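Otedham tool library marks 2,000 loans

Aug 19, 2023 – The tool library on Orembridge Road has made its 2,000th loan, and everyone who has ever carried home a drill or a hedge trimmer from there is warmly invited to come and have some cake.
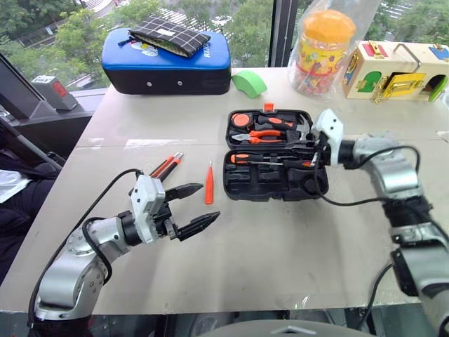 Dwight Dufour, who opened the doors in April with more than 193 donated items, says he is still a little amazed at how kindly the town has taken to it – and how nearly everything comes back clean. Membership stays at $5 a year, and you may borrow 2 items at a time.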